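In defense of the standing pencil and the capped knife

Most advice on desk storage is about containers: which drawer insert, which rack, how many compartments. I have been running the supply table at Prevcombe, a shared drawing and model-making studio, for long enough to think the container matters very little. What matters is the state in which a tool is put down. A pencil put down on its side and a knife put down without its cap are both stored wrong, whatever box they end up in later.

The argument needs some groundwork. A table used for cutting and sharpening produces two kinds of waste: shavings and dust, which stay where they fall, and small parts, which travel. Dust is dealt with by a brush. Small parts are dealt with only by having a fixed place for each one, and by returning it there before the next tool is picked up.
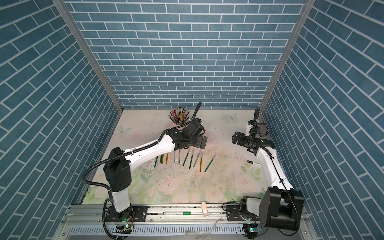

Pencils

A cup is the correct holder for colored pencils. I have tried flat tins, rolled canvas and a drilled block, and the cup beats all of them on retrieval time. The tin has to be opened and laid flat, so it takes up a large part of the mat. The roll is fine for travel. The block held 68 pencils at one diameter and rejected everything else, including half of what Dagmar Skála brought over when the Nasrallah workshop closed.

The usual objection to the cup is that it hides the colors. It does so only if the pencils go in point down. Point up, they spread at the rim and the color can be read from any side of the table. The second objection is tipping, and it is a fair one. A cup with too few pencils leans them all one way, and a cup with too many cannot take one more without force. Mine works best at 15 or so. 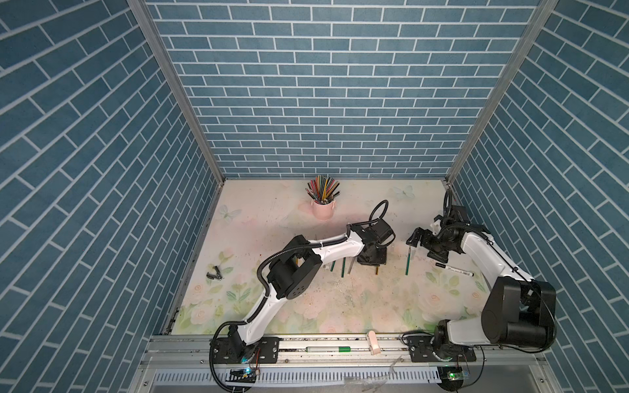

Sharpening should be done over a tray, away from the cup. Shavings left on a mat get ground into it by the next sheet of paper, and graphite in the surface transfers to anything pale. A floral mat conceals this for a while, and I count that as a defect. Tyson Leclerc prefers a printed mat for cheerfulness and we have agreed to differ. A plain light gray would show dirt on the first day and would be cleaned on the first day.

Knives are the harder case. The common hobby knife has a metal handle, a knurled collar that grips the blade, and a plastic cap. It is a good design with one weak point – the cap is a separate part, it is frosted and nearly colorless, and against a pale table it is easy to miss. A cap that has rolled under a sheet of card is a lost cap as far as the next user is concerned.
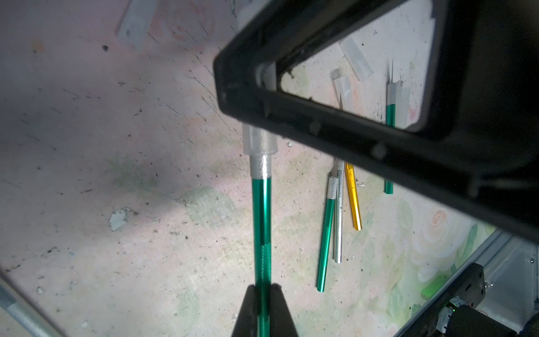
Color on the handle helps more than I expected when we bought the first set. A green or gold handle can be assigned to a use: one for card, one for film, one for the heavy board that ruins an edge in eight cuts. A plain silver handle gets picked up for everything and dulls accordingly. Wálter Ccori at Ballthorpe labels his with tape instead, but tape on a knurled surface peels and leaves adhesive in the pattern.

My rule is that caps and knives are never sorted separately. A dish of loose caps looks organized and is the opposite, as it means that somewhere there is an equal number of bare blades. Cap each knife when it is put down, then sort the capped knives by handle. Done in that order, the whole job takes a few minutes on a Sunday evening and no one reaches into a pile of edges.
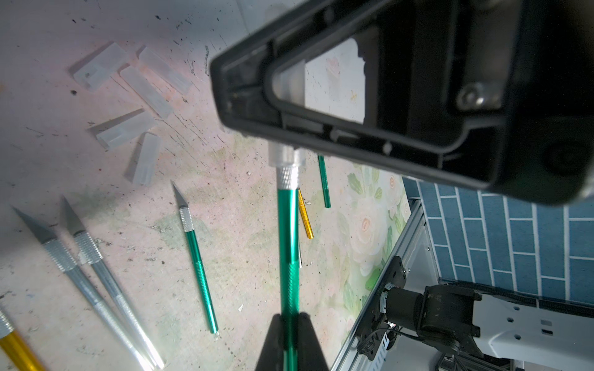

What I would change

I would fit a short cord between cap and handle, if a maker offered one. I would also replace any worktop before it gets badly scored. Old cuts steer a new blade, and small debris settles in them where a brush does not reach. Fredy Cusi puts the working life of our mats at 700 hours of cutting. I think that is generous, and I have asked for the next one to be ordered in June.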